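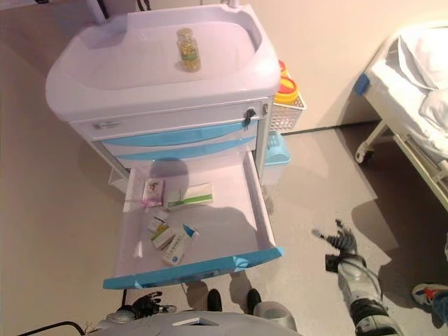

Presupuesto para un humanoide con manos de cinco dedos en prácticas de farmacia hospitalaria: qué partidas me faltan

Foro de automatización sanitaria > Compras y planificación
Publicado por tecnico_simulacion

Trabajo en un centro de formación sanitaria con una sala de simulación: cama articulada, carro de medicación con cajones, contenedor de punzantes y material de embalaje para prácticas. Queremos montar un puesto en el que un humanoide coja cajas y frascos de un cajón inferior abierto y los deje en la bandeja superior del carro, o al revés. No hay pacientes ni medicación para administrar. El objetivo es docente y de recogida de datos de manipulación.

La dirección pide un presupuesto cerrado para octubre, con una sola partida de inversión y otra de gasto corriente. Tengo tres ofertas en la mesa:

Lisance: plataforma completa con piernas, dos brazos y manos multidedo. Incluye puesta en marcha. El mantenimiento va aparte.
Drulstead: torso y brazos sobre columna fija, sin locomoción. Manos opcionales.
Bepari: alquiler mensual de una plataforma con piernas, manos incluidas, con permanencia de 14 meses.

Requisitos que ya he fijado:

Alcance vertical desde el fondo del cajón más bajo hasta la bandeja superior, sin mover el carro.
Agarre de cajas de cartón pequeñas, frascos y envases planos.
Cámara en la cabeza y cámara en cada muñeca.
Parada de emergencia accesible desde los dos lados del puesto.
Funcionamiento con un técnico presente en todo momento.

Dudas concretas:

Si compensa pagar las piernas cuando el robot va a trabajar delante de un carro parado.
Qué repuestos de mano hay que comprar el primer año. Lisance me ofrece un paquete de yemas y fundas, pero no detalla cantidades.
Si las manos de cinco dedos se justifican frente a una pinza paralela para este surtido de envases.
Qué partidas se olvidan habitualmente en un presupuesto de este tipo.

La superficie disponible es suficiente y el suelo es firme. La toma de corriente está en la pared del fondo. La red es cableada.

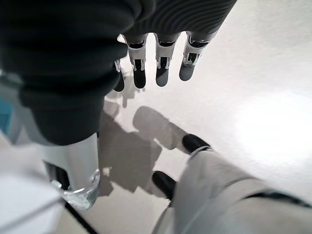

Yemas oscuras redondeadas y base del pulgar con pliegues: las zonas de la mano que conviene valorar aparte en la oferta.

Respuestas

mantenimiento_norte

Llevo el mantenimiento de un laboratorio con una plataforma de características parecidas. Contesto por orden.

Piernas. Para un carro fijo, la locomoción es coste sin retorno directo. Encarece la compra, el seguro y el mantenimiento, y obliga a prever un pórtico o una sujeción para las paradas. Su única ventaja en este puesto es que el robot puede agacharse, y eso solo importa si el cajón inferior queda por debajo del alcance de la columna. Antes de descartar la oferta de Drulstead, pida el plano de alcance con la muñeca en orientación vertical, apuntando hacia abajo. Los fabricantes suelen dar el alcance máximo con el brazo extendido, que para sacar una caja del fondo de un cajón no sirve de nada. Mida usted la altura del fondo del cajón abierto y la del borde de la bandeja y mande ambas cotas por escrito.

Tenga también en cuenta el cajón abierto como obstáculo. Sobresale hacia el robot, de modo que los pies o la base de la columna quedan más lejos del carro de lo que se calcula con los cajones cerrados. Con una base ancha, esa distancia puede dejar la bandeja superior fuera de alcance. Es el error que más veces he visto en planos de implantación.

Repuestos de mano. No acepte un paquete sin desglose. Pida como mínimo:

Yemas por referencia, con precio unitario y plazo.
Fundas o recubrimientos de palma y pulgar.
Un dedo completo montado de cada tipo.
Tornillería específica y útil de montaje.
Cable de muñeca.

En nuestro caso las yemas son consumible y los dedos son repuesto de avería. Se contabilizan en partidas distintas. Si la dirección le pide inversión y gasto corriente por separado, las yemas van a gasto corriente desde el primer mes. Nosotros pagamos 91 euros por juego de yemas, con otro proveedor; no lo tome como referencia para Lisance.

El tiempo de reposición pesa más que el precio. Una mano parada es un puesto parado, salvo que las tareas estén planteadas para poder hacerse con cualquiera de las dos. Exija plazo de entrega con penalización o compre una mano completa de reserva. Si compra la reserva, que sea del lado que más trabaje: en muchos modelos la derecha y la izquierda no son intercambiables.

Cinco dedos o pinza. Para cajas pequeñas tumbadas y frascos, una pinza paralela con dedos finos resuelve la mayoría de los agarres y cuesta bastante menos. Donde falla es en los envases planos apoyados sobre el fondo del cajón, que hay que levantar por un borde, y en los envases solapados unos con otros. Una mano multidedo tampoco lo garantiza. Pida demostración con sus propios envases, en su propio carro o en uno de las mismas cotas, y con los objetos puestos en desorden. Una demostración con cajas de pie y separadas no aporta información para la compra.

Partidas que suelen faltar:

Transporte y descarga, con grúa o transpaleta si la caja lo exige.
Formación de al menos 2 técnicos. Con uno solo, el puesto se para en cada baja.
Baterías de recambio o fuente de alimentación externa.
Almacenamiento de vídeo. Una cámara de cabeza y dos de muñeca llenan discos muy deprisa.
Licencias de software a partir del segundo año.
Canaleta y protección de cables en el suelo.
Seguro de responsabilidad civil con mención expresa del equipo.
Reposición de envases de prácticas, que se aplastan.
Desinstalación y retirada.

La canaleta parece una minucia, pero un cable suelto en la zona de paso del robot o del operador es motivo suficiente para que prevención no le firme el puesto. Presupuéstela desde el principio junto con una toma de corriente más próxima.

pc_compras

Yo alquilaría. La permanencia de Bepari me parece larga, pero se negocia. Con la compra te quedas con un equipo que dentro de unos años no tiene soporte. Nosotros alquilamos un brazo de Sarka y sin problema. Lo del carro, por cierto, si le quitas las ruedas te ahorras que se mueva.

tecnico_simulacion

Gracias. Respondo a lo que queda abierto.

Las ruedas del carro no se pueden quitar, porque se usa también en las clases ordinarias. Llevará calzos.

He pedido a Drulstead el plano de alcance en vertical. Me lo mandan con la columna a dos alturas.

Separo yemas y dedos en dos partidas.

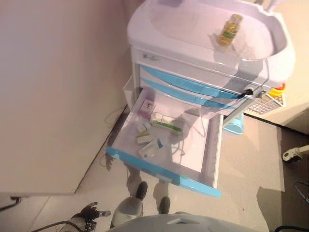 ¿Conviene comprar también un segundo carro de medicación para dejarlo fijo en el puesto?

Conviene si el carro actual se comparte con otras clases. Cada vez que se mueve hay que recolocarlo contra marcas de suelo y comprobar de nuevo las posiciones aprendidas, y ese tiempo de técnico acaba costando más que el mobiliario. Compre el mismo modelo, con la misma distribución de cajones, para que las tareas preparadas en uno valgan en el otro. Si no hay dinero, instale topes de suelo y añada al gasto corriente las horas de recalibración.

ingenieria_procesos

Añado dos cosas sobre la comparación entre compra y alquiler, que en la respuesta anterior se despacha muy deprisa.

Primero, compare coste por hora útil, no cuota contra precio. Hora útil es la que el robot pasa ejecutando o siendo teleoperado con el puesto completo. Se excluyen arranque, calibración, carga, cambio de yemas y averías. En nuestro primer año registramos 259 horas útiles, muy por debajo de lo que habíamos puesto en la memoria. Con esa cifra, el alquiler nos habría salido mejor. Con el doble de uso, el resultado se invierte.

Segundo, lea en el contrato de alquiler qué se considera desgaste normal. En manos articuladas hay proveedores que cubren la electrónica y los actuadores y dejan fuera yemas, fundas y cualquier pieza en contacto con el objeto. Otros excluyen los golpes contra mobiliario. Trabajando dentro de un cajón con paredes laterales, el contacto con el borde va a ocurrir, así que esa exclusión deja la cobertura prácticamente vacía. Pida que se redacte como uso previsto: «manipulación de envases en el interior de cajón abierto».

Sobre el formato para la dirección, yo presentaría lo siguiente:

Inversión: plataforma, manos, mano de reserva, segundo carro, obra eléctrica, canaleta, parada de emergencia.
Gasto corriente: mantenimiento, consumibles de mano, licencias, almacenamiento, seguro, envases, horas de técnico.
Contingencia: línea aparte y visible. Si se reparte dentro de las otras partidas, desaparece en el primer recorte.

La parada de emergencia a dos lados compruébela con el proveedor. En varias plataformas el segundo pulsador es opcional y en otras va por radio, con batería propia que también hay que reponer.

Última edición: 22 de mayo de 2018
Hilo abierto a nuevas respuestas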